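**Unloading the upper drum: how many demos before you train?**

**skorn_lab** wrote:

Hello all. I am collecting teleoperated demonstrations for the task "take clothes out of the upper drum of a stacked washer-dryer, put them in the basket on the floor". We have 60 episodes now. The policy from the first training reaches to the drum well, but it closes the hand too early and comes out with nothing. My plan was to record 60 more of the same. Is this a good plan, or do I waste one week?

Setup at Skornville: humanoid, one head camera and one fixed camera at the side. The clothes in the set are yellow and black.

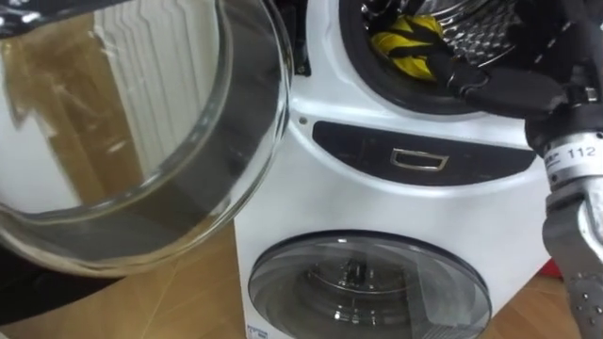
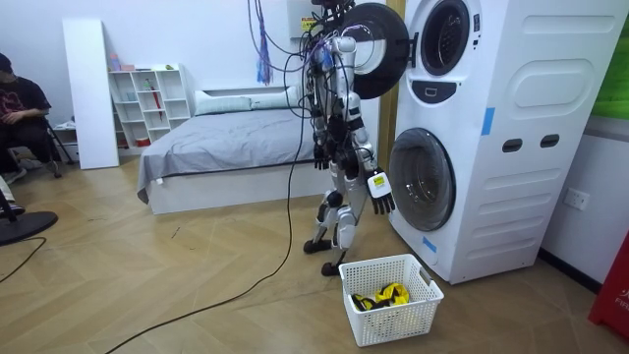

*Head camera first, then the side camera. Same place, same session.*

---

**meesuk_user** wrote:

I would not record more of the same. Look at the head view. When the hand goes into the drum, how much of the item can you still see? In our data the hand covered the item in the last moment before the grasp, so the model learned to close from the arm pose only. We added a wrist camera in August and the early closing was mostly gone.

---

**skorn_lab** wrote:

A wrist camera is not possible for us before spring. I can change only the data.

---

**tidy_gradients** wrote:

Then change where the item lies. In your head picture it is near the front lip. If most episodes are like this, the policy has one depth in memory and that is all. Push it to the back in a third of them, and to the sides.

Also how many operators do you have?

---

**skorn_lab** wrote:

2 operators. One did 11 episodes, I did the others. And yes, I checked now, the item is near the front in almost all of them. It is easier to reach there and I did not notice that I was choosing it.

---

**cirnis_fan** wrote:

I disagree a little with the advice above. Variation is good, but with so few episodes you can spread them too thin. We tried this on the Cirnis arm: five positions, few demos for each, and the result was worse than with one position. First make one position work, then open the range.

---

**tidy_gradients** wrote:

Worse on which test? If you tested on the one position, of course it is worse.

---

**cirnis_fan** wrote:

On both tests. But it was a smaller model, I admit this.

---

**meesuk_user** wrote:

One more thing for skorn_lab. Do you keep the failed grasps? In the Flellberg format you can mark a segment as "retry". We kept the episodes where the operator missed, opened the hand and tried again. Before this the robot would carry an empty hand to the basket and open it there, very politely.

---

**skorn_lab** wrote:

I deleted them! I thought they are dirty data. I think about 6 are still on the recording computer, I will look.

New plan: two positions, front and back, the same number for each operator, and retries stay in. I will write here after the next training.

---

**cirnis_fan** wrote:

Two positions is fine for me. Please write also the numbers for the front alone.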